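The last bus out of Hilcombe leaves at twenty to eleven, and on league nights in November the Hakala team is usually still playing when it goes. They have learned to bring two cars. The badminton league that joins the valley's clubs has never been good at finishing on time, and this season, with an extra mixed doubles added to each match, it has gotten worse.

Hakala Badminton Club plays its home matches in a school gym with two courts and a ceiling that is low at one end. Visiting players complain about the ceiling every year. The home players have built a style around it. They serve low, they drive flat, and they rarely lift the shuttle unless they are in real trouble. Jarmo Heinonen has played first string there for nine seasons and says he can tell within a few rallies whether an opponent has practiced for the room.

"You see them go for the high clear and then look up," he said. "After that they stop trusting it. They start hitting everything at chest height, and that's our game."

Away from home the same habits cost them. Hilcombe plays in a sports hall with plenty of height and a draft from the fire doors, and Hakala has not won there in four years. The Hilcombe players lift everything. A long rally in that hall can run past 40 shots, and a team used to short points runs out of legs somewhere in the third set.

The league was started by three clubs that wanted winter matches without the long drive to the city. It has seven now. Each match is played over two singles, two doubles and, since September, two mixed doubles. A win is worth two points in the table, and there are no draws, because the team captains play a deciding set if the score is level. The deciding set is the part that spectators come for. It is also the part that makes people miss the bus.

Rafsan Patwary captains Pilley, the smallest club in the league. He has played four deciding sets this season and won all of them. He is not the strongest player in his own club, and he says so freely. He was made captain three years ago when the previous one moved away.

"I don't have a smash that scares anyone," Patwary said. "What I have is that I'm not tired. I put myself in the first doubles, and then I sit down for an hour and a half and eat a banana."

Other captains tend to play singles, and often a mixed doubles too, which means they come to the deciding set with two matches behind them. Pilley noticed this before anyone else did. Under the league rules a captain has to play at least once in the match but can choose where. Patwary always chooses the first doubles, always with Hugo Palacios, and they lose about as often as they win.

Palacios is 52 and took up the sport late. He came to Pilley from tennis, and for a long time he hit the shuttle with a stiff wrist and a big swing. Hertta Saarinen, who coaches the Pilley juniors and plays in the first mixed pair, spent most of a winter getting him to shorten it. She had him stand with his back nearly against the gym wall and hit clears, so that any long backswing knocked the racket against the bars. He went through two rackets before Christmas.

His overhead is now tidy and his net play is good. He still holds the racket too far down the handle on serve, and Saarinen has given up mentioning it.

Money is a smaller worry than it was. Court rent across the league went up last year, and the clubs held a joint tournament in the spring to cover the difference. It brought in $1,519 after the shuttles were paid for. Most of that came from entry fees, and the rest from a soup and sandwich counter that ran from nine in the morning until the soup was gone. The money was split evenly. Pilley spent its share on nets, the old ones having stretched so far that they sagged in the middle however tightly the posts were set.

Shuttles are the other running cost. The league uses feather shuttles in matches, and a close match can go through up to 9 of them. Several clubs would like to move to nylon for the doubles. Hakala is against it. Nylon flies differently in a cold gym, Heinonen says, and in his view a player who trains on feathers all week should not have to relearn the length of a clear on match night. The question is due to come up again at the league's meeting in the spring. 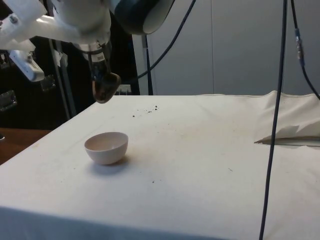 Aatos Ruotsalainen thinks the feathers should stay but that the home club should stop choosing the speed. He would have the league buy one batch in the fall and hand it out, so that a team arriving at Hilcombe would not spend the first set finding out how far the shuttle carries. Clubs could still test it before play and bend the tips if the hall was warm.

Saarinen is less interested in shuttles than in the new mixed doubles. Before this season a club could enter the league with no women in its team, and two of them did. Both had to find players over the summer. One of those clubs, Sola, put up a notice at the swimming pool and got more replies than it had court time for. It now runs a second practice session, which starts at nine in the evening, the only slot the gym had open.

Sola lost its first five matches. In the sixth it beat Hilcombe, and both mixed pairs won in straight sets. The Hilcombe captain had rested his regular pair for the singles and admitted afterward that he would not do it again.

Whether the extra matches stay will depend partly on the clock. A match that used to take under three hours now takes closer to four, and school gyms want the lights off by eleven. One proposal is to start half an hour earlier. Another is to play the mixed doubles to 15 points instead of 21, which Saarinen opposes unless the other matches are shortened too.

Pilley travels to Hakala next, for the first of their two meetings. Heinonen expects the score to be level after six matches and expects to be the one playing the deciding set. He has asked to be left out of the mixed doubles that night. Patwary will be in the first doubles with Palacios, and they have been practicing low serves.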